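Dullby Robot Club: Frequently Asked Questions
Home | About | Join | FAQ | Contact
Last updated March 30, 2018

We get a lot of the same questions from parents, new students and the occasional curious neighbor, so Rakiya Wike and I sat down with a pot of tea and tried to answer them all in one go. If yours isn't here, please do write to us!

Who can join?
Anyone enrolled at the college, in any major. We have had nursing students, two history majors and one very patient baker who was taking evening classes in bookkeeping. You don't need to have written a line of code before you come.

What are you working on this year?
The table-setting project, which we all just call Ekpo (it was a working name and it stuck, as working names do). The goal is to have a robot arm lay a place for one person: plate, fork, spoon, all where a fussy aunt would want them. It sounds small, I know. Then you spend three weeks on the fork and your feelings about forks change.

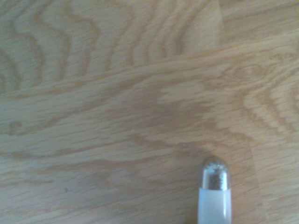 New members usually start with Ekpo's approach moves, meaning how the arm comes down toward the counter and how far above it we ask it to stop. Babatunde Anozie teaches that part and he is wonderful at it. He'll have you work it out on paper first, then slowly with the arm, and only then at normal speed.

Do I get to use the robot in my first semester?
Yes, once you've done the safety evening. We run it every September and again whenever enough people ask. You'll learn where to stand, where the stop button is, and how to call out before you start a run so that everyone keeps their hands off the counter. Please come even if you've used a robot somewhere else.

Why is a fork so hard?
Oh, where to begin! A fork is thin, it lies nearly flat, and if you take it a little too far toward the tines it wants to swing. We started out gripping at the middle and have since moved to the handle, which Funmilayo Adebisi had been suggesting all along (sorry, Funmilayo).

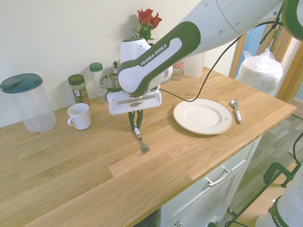 Putting it down again is its own job. Let go too high and it bounces, press too low and the arm stops itself to be safe. Tanko Osagie keeps the notebook of settings for this, and we'd ask you to write in it neatly, with your initials, even when a run was a flop. Those pages get read more than any others.

How many practice runs do you do?
Our goal for the year is 1208, and each student pair signs up for 100 of them. You can spread yours over as many evenings as you like.

Is there a fee?
Dues are $215 for the year, and that covers parts, snacks and the bus to the spring showcase. If money is tight, have a quiet word with Babar Rizvi and he'll sort something out with you.

What does a usual evening look like?
We catch up first, probably for longer than we should, and then pairs take turns at the counter while the rest of us code, solder or argue kindly about plates.
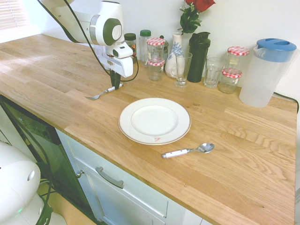

Ekpo at the counter, with plate, fork and spoon.

Can my family come and watch?
We'd love that. Let us know a few days ahead so we can put out chairs, and younger children are welcome as long as a grown-up stays with them.

How do I sign up?
Fill in the form on the Join page, or just stop by and ask for Rakiya. She'll show you where to hang your coat.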